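Palholm open day: an afternoon with the grippers

30 Mar 2026

I got to Palholm way too early, as usual, and ended up drinking coffee in the lobby with a guy from Lustent who wanted to talk about suction cups. Fine by me! The doors opened at ten and I went straight to the gripper area, which is what I came for.

Nevomico had the biggest setup. Nuno Arruda ran the demos and let people try things for themselves (bless him, the line got long). Two arms, both with wrist cameras, and a bunch of fingers you could swap. He told us the long angled pair had done 3,017 picks since January. The Teixeira pair next to it was newer, still under 3,000, and softer at the tips.

My favorite stop was the corner with the fake flowers. You drive the arm down toward a group of potted plants on the floor, in front of a yellow shelf unit with a blue top, and you watch it all through the wrist camera. I've done plenty of bin picking and I figured a flower pot would be a piece of cake. Nope. The pots are white and faceted, and there's so much leaf and grass hanging over them that you're hunting for a bit of rim to aim at. 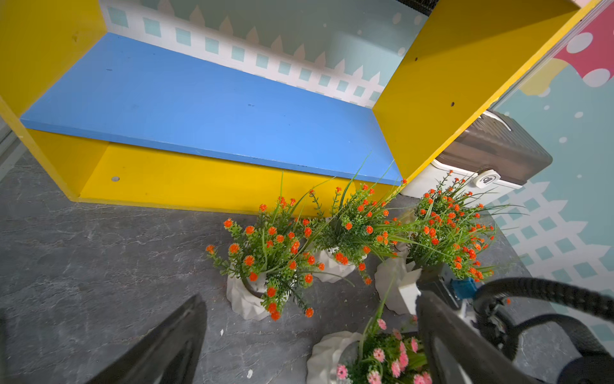 Angled fingers or soft tips?

I had two turns with each. The angled fingers are great at sneaking in under leaves, and I liked being able to see both of them in the camera view while I lined up. They're picky about the approach, though. Come in a little crooked and you're pushing blossoms instead of holding a pot. The Teixeira tips forgave almost everything I did, but they're fat, and I kept losing sight of the pot behind them.

If I were buying for our shop I'd take the angled pair and a better cable guide. A loop of cable that close to the fingers makes me nervous. Nuno said they're looking at a shorter run, no date yet.

I skipped the controller talk after lunch because I wanted one more go at the orange flowers. Parking is free behind the building, by the way, but use the second entrance.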